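Home | Issues | Notes for authors | Search
Print this page | E-mail this page

4. What people put on their tables, and why they leave it there

I went into this part of the study thinking I'd be writing about meals, and I ended up writing mostly about tablecloths.

Figure 4. Printed cloth, small red blossoms on white, with a shallow red box.

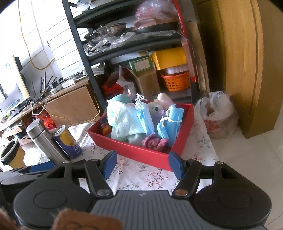
One of the Stulten respondents wrote back to my first draft to say that I'd got the whole thing the wrong way round, that in her house the cloth went on when the eating was over, and that a bare table at two in the afternoon looked to her "like a bed with no sheets". I've kept that line pinned above my desk ever since, and it changed how I read the rest of the answers.

So, the answers. We sent 4000 questionnaires to addresses in Stulten and Flemitz and got 1315 back (I was thrilled, having been told to expect far fewer). Of those, 224 came with extra sheets, and these are the ones I love best: people who ran out of room in the box marked "other" and carried on over the page, sometimes on to the back of a shopping list. I then visited 30 homes, drank a great deal of tea and asked to see the cloth drawer.

Nearly every home had a cloth drawer! What's in it doesn't match what's on the table, though. The drawer holds white damask, wedding presents, things with lace on them, and it hardly ever gets opened. The table has the everyday cloth, and the everyday cloth is very often floral. When I asked why flowers, most people looked at me as if I'd asked why a spoon has a handle. A few said the pattern hides tea stains. Several said their mother had had one, and at that point the conversation usually left tablecloths altogether for half an hour, so my notes for those visits are long but not much use for this section.

There's a difference between the two towns that I can't fully explain. In Flemitz the cloth comes off to be washed and goes straight back, so the table is covered more or less all year. In Stulten there's a summer habit of leaving it off, beginning in July, and the older respondents had firm views about anyone who started early. I wondered if it had to do with the Tipoki mill, which sold its printed seconds from a stall in Flemitz but never in Stulten, and cheap cloth close to hand must count for something. Against that, plenty of Flemitz people told me they'd never bought from the stall in their lives (one was quite cross about it).

What the cloth does, as far as I can tell, is mark the table as shared. Homework gets done on it and bills get sorted on it, but both are expected to be cleared away, and the word people kept using was "off", as in "get that off the cloth". I heard it in both towns. Where the table was bare, things stayed out for days and were talked about as belonging to someone in particular.

I'll come back to washing in section 5, where the Flemitz laundry diaries make much better evidence than my tea-drinking.

Previous section | Next section
Contact: Tetow Household Papers, editorial office | © Tetow Household Papers | Back to top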